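4.2 How players talked about wear and balance

I should say up front that I came to this study as a modder first and a researcher second. I've been putting part packs out for Cernum (a ship-building game with a small but very loud fan base) since before I had any business writing papers, and when I started reading through the Skaston forum threads for this project I kept running into my own old posts. That was humbling! I left them out of the coding, but I'd be fibbing if I said they didn't shape what I was looking for.

The question for this section is a simple one. When someone releases a mod that changes how parts behave, how do other players decide whether the numbers are fair? I took two mods as my cases. Abera is a hull pack with wide, flat sections that cost very little fuel to move. Finevwood is a landing gear pack, and its author set the repair costs high on purpose, so a rough touchdown really hurts. Both have long threads, both have been through a few rewrites, and both have people who will argue about them until the moderators step in.

I read each thread from first post to last, then sat down with 10 players and asked them to talk me through a build they were proud of. I let them ramble, mostly. The good stuff tends to come in the rambling -- one player spent a quarter of our talk on a cargo hatch and only at the very end mentioned that she'd edited the config file to get it to close.

What came out of those talks surprised me a bit. I had expected players to compare a mod's parts with the stock parts, line by line, the way I do when I'm testing. Hardly any of them worked like that. They compared a part with what they'd had to give up before they had it. Abera's hull felt "too good" to players who had spent weeks fighting with the stock hull, and it felt perfectly normal to people who had installed it on day one. 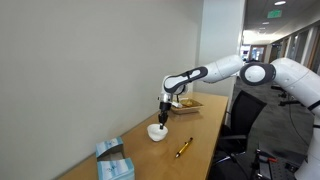
Figure 3

Meron Birhane disagreed with me here, and wrote in the margin of an early draft that I was giving the players too much credit. Fairness talk on Skaston, in Birhane's reading, is mostly about who got there first, and a mod from a well-known author gets called "bold" where a newcomer's gets called "broken" for the same drag value. I went back to the threads with that in mind and, well, there's something to it. The early replies to Abera are far kinder than the early replies to Finevwood, and Abera's author already had a following.

I don't think it's the whole story, though. Finevwood got a rough welcome, but the tone changed after the author posted a long changelog that explained the repair costs. Nothing in the values had moved. The players just knew what the author was going for, and several of them came back to edit their earlier complaints (some with an apology, which I found rather sweet). One wrote that the gear "makes sense now that I know it's supposed to be scary." I've coded those edits separately from new posts -- lumping them together would have made the thread look a lot friendlier than it was at the time.

There's also the matter of licenses, which I had planned to skip and then couldn't. Players asked about the license far more often when they thought the balance was off. My guess is that they wanted to know if they were allowed to fix it themselves and share the fix. Abera's first release said nothing at all on the subject, and 14 of the posts in that thread are people asking some version of "can I change this?" The author answered in April with a short note saying yes, please, and the questions dried up after that. What came next was a run of small patches by other people, most of them touching mass and leaving lift alone.

I'd love to tell you those patches settled the argument. They mostly moved it to new threads, where people compared patch against patch and lost track of the stock game altogether. By that stage a newcomer asking "is this balanced?" would get an answer that only made sense if they'd already read everything else.

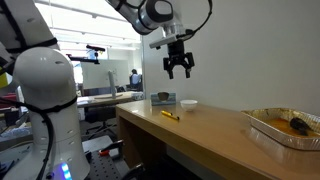 Figure 4

4.3 Patches made by other players

I counted a patch as separate if it had its own download and its own thread, even when it changed a single value. That rule is a bit blunt, and it does leave out fixes pasted straight into a reply, so the picture I give in this section leans toward players who were comfortable packaging a file and putting their name on it.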